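Buy the boring stuff first

Every budget meeting I sit in on goes the same way. Someone has a quote for an arm. Big number, everybody stares at the big number, and the other lines get squeezed untill the total looks polite. Poven did it in February. Etitz did it before them and spent 24 weeks waiting on mounts, cables and a table that didn't wobble.

My argument is simple enough. Price the small parts first. Then see what arm you can afford.

At Wongsuwan the wear-and-tear line was $231 for the year. For six handheld grippers! They went through it before spring and then it was purchase requests, one at a time, each needing a signature. Zikgate put down $1380 for the same thing and got called wasteful. They also kept working.

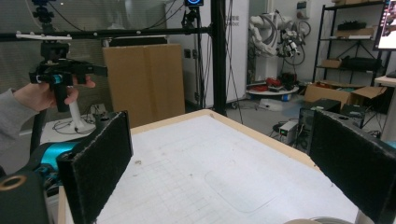
Finger pads are the line I fight for hardest, and I usually lose. People budget for the gripper as if it were one solid thing, bought once. But the felt is what touches everything, and felt goes – look at the top rim of the left pad, lighter and worn already while the teal housing behind it is still glossy. Same tool, two very different lifespans, so why one line in the spreadsheet? Split it. Put pads under supplies, with the tape and the zip ties, and let whoever runs the bench reorder with no signature.

Same goes for shelving, spare cables, a second tripod. Cheap, dull, always cut. If the arm has to come a quarter later to pay for them, fine, let it come later. I'd sign that budget tommorow.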